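July 1, 2023

So the drawer results are in, and I've been putting off writing this because I wanted to be sure I believed them first. I've now rerun the whole thing and I do (mostly!), so let's go.

If you've been reading along you'll remember that in November I was complaining about our two-arm policy and drawers. It could find the handle fine. It could pull fine. Then it would reach inside for whatever was in there and on the way it would nudge the front panel, the drawer would slide back in a bit, and the fingers would come down on the panel edge. Every time I thought I'd fixed it, I'd just moved the problem an inch. Mbali Msimang, who sits across from me and has a lot more patience, said I should stop tuning the grasp and look at where the training data was coming from. I did not want to hear that, because collecting new demos is boring and I'd already done 200 of them.

She was right, though. Nearly all of my demos started with the drawer shut. That means the policy got tons of practice at opening and very little at being halfway through and slightly off. By the time it reached inside it was already somewhere the demos had never been, and it did what these things do, which is guess.

What we tried is pretty simple. We call it Foltex, after nothing in particular (Ehsan Dehghan had the name lying around from a project that never happened). You take the policy you already have, let it run, and stop it at the moment its own uncertainty goes up. Then a person takes over from exactly there and finishes the job by hand. Only that last part gets kept as new data. No full demos, no resetting to the shut drawer. You end up with a pile of short clips that all begin in awkward spots – drawer partly out, wrist tilted a bit wrong, one arm parked off to the side doing nothing useful.

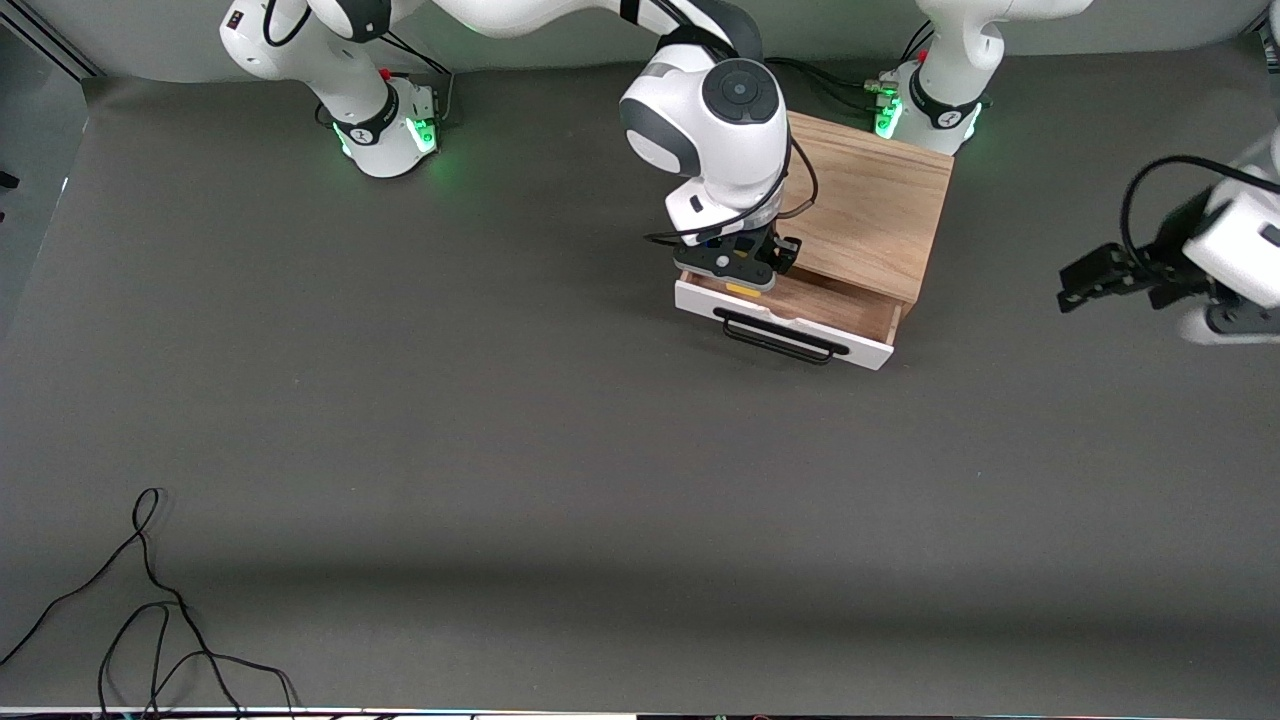
The uncertainty part is where I lost most of the spring. My first version ran several copies of the policy and compared their answers, and it stopped constantly, including when the arm was just hanging in open air, where it doesn't matter much if the copies disagree by a little. Afshin Shokri suggested only comparing them on the motion of the hand relative to the cabinet and ignoring the rest of the arm. It took me an afternoon to put in and it cut out most of the silly stops. I owe him lunch. I may owe him two lunches.

Okay, numbers. We collected 90 of the short clips, retrained from the same starting point, and ran the full task, which is open the drawer, reach in, take the thing out, set it down on the mat. The old policy finished 41 percent of the time. The new one finished 78 percent. I also trained one on extra full demos with the same total minutes of human time, to keep myself honest, and it improved too, just by a lot less. That's the comparison I care about, because anyone can make a policy better by feeding it more.

What still goes wrong: flat things. If the object is thin and lying right on the drawer floor, the fingers have to get very low and there's not much room behind the front panel to do it in. Most of the failures I logged were like that. Tall objects are close to boring at this point. I'd love to say the method fixes flat things if you collect enough clips, but I tried a second round and the gain was tiny, so I suspect it's the shape of the fingers and no amount of data is going to help me there. Pejman Kiani has some narrower ones drawn up that he keeps threatening to print.

The other thing I haven't sorted out is which arm should do what. We let the policy pick, and it almost always opens and reaches with the same arm and leaves the other one waiting. I'd pictured one arm holding the drawer while the other went in – seems obvious, right? But I went back and checked my demos, and I hardly ever did it that way myself, so where would it have learned it? Amirhossein Golestani is redoing a small set with the holding arm used on purpose and we'll see if it picks up the habit.

Code is getting cleaned up. The stopping rule is a short file and I can send that to anyone who asks now. The training scripts are a mess and I'd like to fix the config loading before other people have to look at it. Next up is the same setup with a hinged door instead of a drawer, once I've written the reset procedure for it.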